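3. Setting up your Lellix countertop microwave

Welcome to the part of the guide where your new oven finds its place in the kitchen. Please take your time over it and read all the steps once before you start, since a few minutes now will save you a good deal of shuffling things around later on. 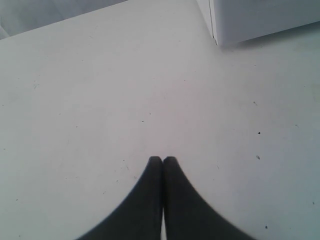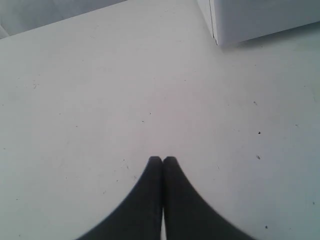
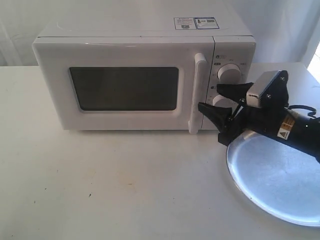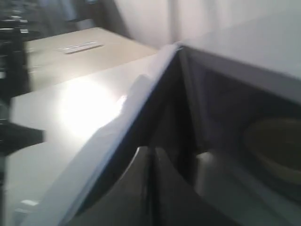
1. Pick a flat, steady surface that can carry the weight of the oven plus a full dish. Wipe it down and let it dry.

2. Leave 6 inches of free space above the oven and a hand's width on each side, and keep bread bags, dish towels and the like out of that space (we know how they creep back!).

3. Open the door all the way and take out any packing material. Wash the turntable in warm, soapy water, dry it well and set it back on its ring. It should turn freely when you nudge it with a finger.

4. Plug the oven into a grounded wall outlet. Please don't share the outlet with a kettle or a toaster.

5. Place a cup of water inside, close the door until it clicks, set the power knob to 800 watts and the timer knob to 2 minutes. The water should come out hot.

Note: For times under 2 minutes, turn the timer knob well past the mark and then bring it back. It's an old habit with dial timers, and our service manager, Arnulfo Nina, still swears by it.

CAUTION: Never run the oven empty. Do not use metal pans, foil trays or dishes with a gilded rim. Bowls can get very hot even when the food in them is only warm, so keep a pair of mitts close by.

6. If you bought the Chambi steam cover, wait until you have finished step 5 before unpacking it. Its own leaflet covers the rest.

Cleaning is explained in section 4.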